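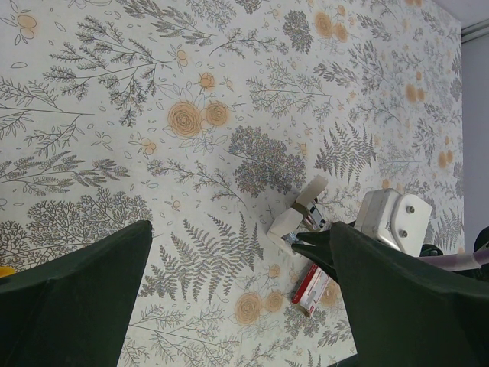
**What size cloth do I need for my table?**

Measure the length and width of the top, then decide how much drop you want at each side and add it twice. For a desk or craft table a short drop is easier to live with, as a long one gets caught on your knees and in drawers. If your table has leaves, measure it with the leaves out. Woltent cloths are cut square or rectangular. We can round the corners for an oval table, but please send us a paper template of one corner first.

**Can I use a tablecloth on a table I work at?**

You can, and many of our customers do. A cloth covers a marked top and stops small tools from clattering. For writing you will want something firm underneath your paper, such as a pad or a thin board. Pen on a single sheet over cloth tends to go through.

**Will the cloth slide about?**

It may on a polished or painted top. We sell an underlay called Prerkel, which goes between the table and the cloth and is trimmed with ordinary scissors. Cut it a little smaller than the table so that it does not show at the edge. Clips on the table edge also work, provided the edge isn't too thick for them. Check that the pads of the clips are clean before you put them on, as dirt will transfer to a pale cloth.

**How do I get the fold lines out?**

Iron the cloth on the reverse while it is still slightly damp. If you have already laid it on the table, lift it off again. Do not iron on the table itself, even with an underlay. Most tops are finished with something that marks with heat.

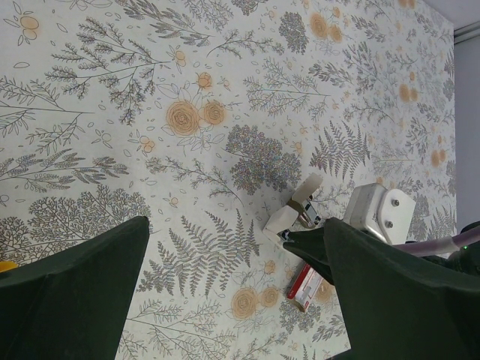 ## Patterns and colours

**Is the fern and rose pattern the same all over?**

The design repeats, but the repeat is large. On a small cloth you may get a rose near one corner and only ferns or leafy sprigs near another. We don't centre the pattern unless you ask. Centring uses more fabric and we charge for the extra length.

**Which way up does it go?**

Some of the ferns point one way along the cloth, so there is a top and a bottom if you look for it. People sitting around a table will see it from different sides whatever you do. If your table stands against a wall, tell us which edge is at the front and we will cut it to suit.

**Is the background white or cream?**

Pale cream. It can look white in bright daylight and yellower under a warm bulb. If you are matching it with curtains or chair pads, order a swatch and look at it in the room, once in the morning and again with the lamps on.

**Are the roses pink or orange?**

Orange, on the peach side. The drawing is mostly grey. If you want a plain cloth or napkins to go with it, grey is the easier match.

**Can I order more of the same pattern later?**

Usually. Give the pattern number from your order slip. For fern and rose it is 1,419. Separate printings can differ a little in shade, so if you need two cloths to sit side by side, please order them together.

**Do you have the same pattern in other colours?**

We had a blue version under the name Lomholm. It has been withdrawn and we have no more of it. There is a green leaf design called Debnath, which has no flowers.

## Using the cloth for paperwork and crafts

**Small things get lost on a busy pattern. Any advice?**

It does happen. White and silver items are the worst for it on this cloth, so clips, pins and loose staples are best kept in a lidded box or a shallow tray. A tray in one dark colour is easiest to see into. Needles should go in a pincushion every time, and it is worth running a magnet over the cloth before you shake it out.

**Can I staple on top of it?**

A desk stapler with its base closed will not harm the cloth. Take care when the stapler is opened out flat for tacking, as there is nothing below the paper to turn the staple and the points will go straight into the fabric. Put a piece of thick card or a cork mat down first.

If a staple does go through, do not pull the cloth away from it. Lift the staple out with a remover or the tip of a blunt knife, keeping it upright. Then scratch lightly over the hole with a fingernail, in both directions, to bring the threads back together.
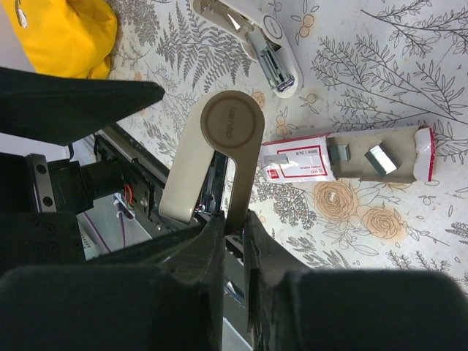

*Beige stapler, opened, with the fern and rose cloth behind.*

**How should I refill a stapler without dropping staples everywhere?**

Open it over a tray. Slide the new strip in with the points down, close the arm and test it on scrap paper. A box of 1,000 is plenty for home use. Keep the strips in the box, as loose ones break up in a drawer. Make sure you buy the size given for your stapler, which is often marked underneath.

**What about glue and paint?**

Use a wipeable mat or an old sheet on top. We can't promise that either will wash out. For water-based glue, let it dry fully, pick off what you can and soak the rest in cool water. Acrylic paint needs rinsing at once.

## Washing and repairs

**How do I wash it?**

Follow the label on your cloth. For most of our range that means a 40 degree wash with a non-biological powder and no bleach. Shake it outside first and check the hem for pins. Wash it separately the first time. We don't recommend tumble drying, which pulls the hems out of shape.

**How do I remove ink?**

Blot it with a dry white cloth and avoid rubbing. Ballpoint will often lift with a little surgical spirit dabbed on from the back. Try it on the hem first to see whether the print is affected. Permanent marker rarely comes out completely.

**Do you mend cloths?**

We mend hems and small holes on anything bought from us. Please wash the cloth before you send it and mark the damage with a safety pin or a bit of coloured thread. A hole near the edge can sometimes be dealt with by taking the hem in. Repairs are slower in November, when most of the sewing room is busy with Christmas orders.

**Can I return a cloth that doesn't fit?**

Standard sizes can be returned if they have not been washed or cut. Cloths made to your own measurements can't, but we can shorten them. Write to Rajitha Gamage in customer orders with your order number and the size you need, and she will reply with a price.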